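3.2 Collecting demonstrations by hand

We compared two ways of showing the Madik arm how to fold cloth. In the first, an operator drove the arm by remote control from a second desk. In the second, the operator held a pair of grippers and did the fold directly on the table. Both produced the same kind of record: finger opening, gripper pose and wrist video.

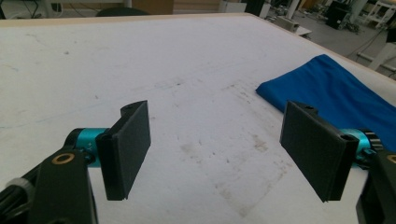
Why collect by hand when the arm is already set up for remote control? An operator feels the cloth drag through the fingers and corrects the grip at once, and that feeling is lost over the remote link.

Operators were told to start each fold with the fingers open and to bring them to the edge of the cloth before closing. Harriet Tran and Ezekiel Boateng recorded 1,785 folds between them. We kept fast approaches in the set even when the wrist video was blurred, and removed a fold only if tracking was lost on either gripper.
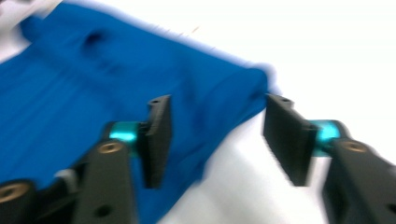 Figure 4. Wrist view with the fingers open on either side of the cloth edge.

Blur matters less than we expected during the approach, where the policy relies mostly on pose. It matters more near the moment of closing. We therefore asked operators to slow down over the last few centimeters, and the Tasico tracker dropped out less often as a result.

A second instruction concerned height. New operators tended to press the fingers into the table, which the arm then copied with too much force. They were asked to hover before coming down on a fold.

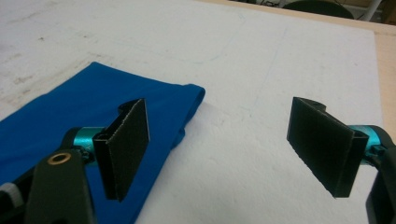
Vaughn Alcantara objected to this instruction when he read an early draft, arguing that a hover teaches the arm to hesitate and that the pause would show up in every later fold. We tested his point by training one policy with the hover segments cut to half their length. It moved faster but missed the top layer more often, so the full segments were kept.

For folds that need both hands, the left and right grippers were recorded on a shared clock. Each was tracked by its own marker plate, and operators practiced 17 folds before their data counted. 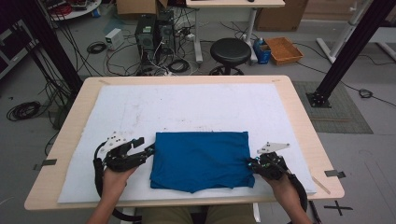
3.3 Remote control baseline

The baseline used the Mercado controller with its default gains. Operators had the same practice as in Section 3.2 and worked from the wrist video alone.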